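Aliki Athanasiadis shot most of her second feature in a rented house outside Sitolcombe, in January, with the heating off so the boiler wouldn't spoil the sound. "We had hats on between takes," she says. "You can see it in people's shoulders. They're all a bit hunched, and it suits the story."

Galanis follows two sisters who come back to clear their late father's house and end up living in it. It took 30 days to shoot and a good deal longer to pay for. The first round of money fell through a month before the crew was due to start, and Athanasiadis went ahead with a smaller cast and no crane.

She did not write it for well-known actors. "I saw 80 people for the younger sister. Some of them were very good. I kept asking them to read the scene at the bank, where nothing much happens, and most of them tried to make something happen."

The father is never shown, though he was in the early drafts. Athanasiadis wrote three flashbacks for him, filmed one, and took it out in the second week of editing. "It was a nice bit of acting and I felt bad about it. I rang him myself."

Much of the film takes place in the kitchen. The sisters eat there, argue there and sort the post there, and the longest take runs for just under nine minutes with both of them at the sink. Athanasiadis says she planned that one on paper for weeks and then changed it on the morning.
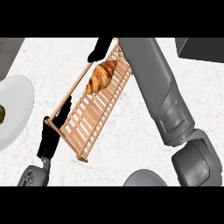

A slatted wooden rack on a pale, veined worktop.

Her first film, Ikano, played at a handful of festivals and never had a proper release. This time there is a distributor, and a short run in cinemas before it goes online. She is not expecting crowds. "If 1000 people see it in a room with other people, I'll be pleased. The first one didn't get that."

She is already writing the next, which has a bigger cast and is set on a ferry. She would like to keep the same editor and sound recordist. As for filming in winter again, she says she would do it, but with the boiler on at lunch.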